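Winter hours at the Skenham reading room

Nov 8, 2025

The reading room moves to its winter schedule after this weekend. Doors open an hour later in the morning and close at the usual time. The side entrance on the parking lot will stay locked until spring, so please come in through the front.

Beatrice Koech is taking over the front desk from Mavis Pennington, who moves upstairs to local history. Renewals by phone still go to the same number, extension 90.

Loans over the holidays run longer than normal. Anything checked out in December can be kept for 4 weeks, with a limit of 2 renewals. Audiobooks are included. Magazines are not.

The fall book sale brought in $1,708. Most of it will go toward large-print titles, and the rest will pay for new lamps at the long tables. Requests for large-print books can be left at the desk.

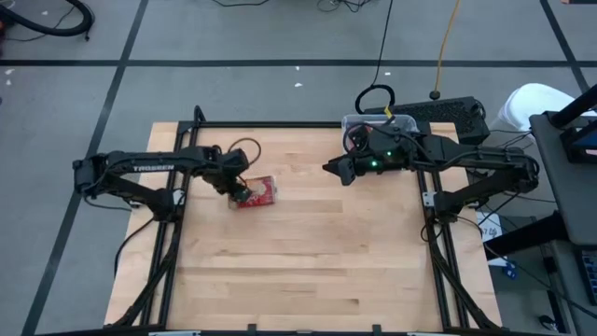
Nikola Stoyanova's evening talk on old county maps has moved to the upstairs room. It is free, but seats are limited, so sign up with Beatrice. Coats can be left on the rack by the stairs.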